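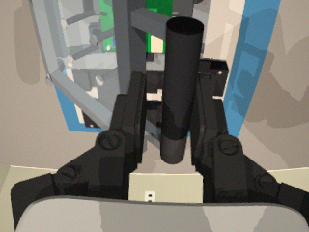 Wosevum Puts the Manual Back in the Box, and Makes It Short Enough to Read

21/09/2021
By the Wosevum press office
3 comments | 6 shares

MOWAT – Wosevum, the instruction-writing firm, is launching a service for companies that suspect their customers have never opened the manual. It is called Londeo, and it takes the booklet that comes with a household product and rewrites it in words the buyer of that product might use at home, out loud, in front of children.

The first manual to go through Londeo belongs to Voltico, which makes a countertop dehumidifier with one dial and one removable tank. The old booklet ran to 105 pages. It opened with a letter congratulating the customer on a purchase the customer had perhaps begun to regret by the second paragraph, and the first mention of how to switch the thing on came on page 103, under the heading "Commencement of Operation."

The new booklet is 6 pages long. Switching it on is on the first one.

Wosevum would like to be clear that it did not set out to embarrass a client. Voltico came to us with the booklet already in hand and what we took to be a brave face. Its support line had been taking calls from people asking where the tank was. The tank is the front of the machine. The old booklet called it the "condensate reservoir assembly" and drew it from behind.

Much of the missing length was never really there. Whole chapters turned out on inspection to be other chapters, moved along a bit and given a new number. The warning against putting the dehumidifier in a bathtub appeared in the safety section, again in the cleaning section, and once more under "Storage," where it was illustrated. Londeo has kept the warning. It now appears once, in large type, beside a drawing of a bathtub that has been redone so it no longer looks like a canoe.

The rewriting itself is done by hand. A Wosevum writer sits down with the product and the old manual and tries to follow the second while using the first. Every place where the writer stops, swears or goes looking for a search engine gets a pencil mark. The marks become the outline.

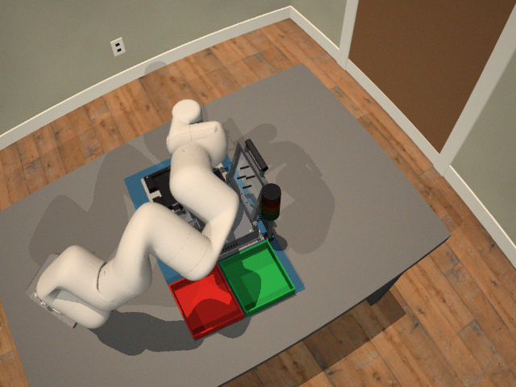
After that comes the part clients enjoy least, when the draft goes to a reader who has no interest in the subject. Wosevum keeps a list of such readers and pays them for their lack of enthusiasm. They are handed the draft and the boxed product and left alone for an afternoon. If they finish early and ask to go home, the draft is in good shape. One reader of the Voltico draft sent back a page with a single comment, "fine," which the office regards as the warmest review it has received.

Londeo also comes with a list of words that may not be used. "Utilize" is on it, along with "ensure," "prior to," "aforementioned" and any use of "simply" in front of something that is plainly not simple. "Please" is allowed, though a writer must be able to say what is being asked for. The list is short enough to pin up over a desk and has been pinned up over several, in one case by a writer's spouse.

Legal departments will have questions, and Wosevum has met legal departments before. Londeo leaves every required warning in place and every safety statement as strong as it was. What goes is the fog around them. In the Voltico job, the lawyers asked for a sentence to be restored, and it was, and then they asked what it meant. The sentence has since been withdrawn by mutual consent.

Translation is handled after the English is settled. Wosevum has learned that a muddled sentence gets no clearer in its next language, and that translators are too polite to mention it until the invoice. Spanish and French versions of the Voltico booklet are already printed. Each has its own cover, so that owners need not turn the thing upside down to find their half.

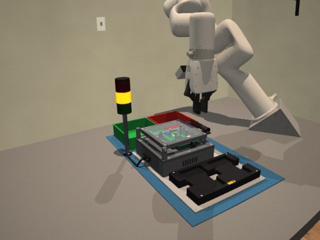
A small electronics testing station on its blue mat, with a robot arm reaching over it.

Londeo is open to any company that sells something with a plug, a hinge or a filter. Flat-pack furniture will be considered case by case. Wosevum has nothing against flat-pack furniture, but some of the staff own it, and feelings run high. Software manuals are outside the service for now, as the software tends to change while the ink is drying.

Customers who have grown fond of the long Voltico manual can still get one. It remains on the Voltico website as a download, complete with the letter of congratulations and the full index, in which "on" is listed under "power, states of." Paper copies are available from the Voltico support line while stocks last, and stocks are expected to last very well.

Pricing is by the finished booklet – never by the page, an arrangement that Wosevum believes explains a good deal about the rest of the industry. Companies that would like a manual looked over can mail a copy to the Mowat office with the product it describes. The product will be sent back. The manual may have pencil on it.

About Wosevum
Wosevum writes and rewrites instructions for household goods from its office in Mowat. It has also been asked to write instructions for the office coffee machine, and a draft is under review.

Press inquiries should be sent to the Wosevum press office in Mowat. Review copies of the new Voltico booklet are available on request and fit in an ordinary envelope.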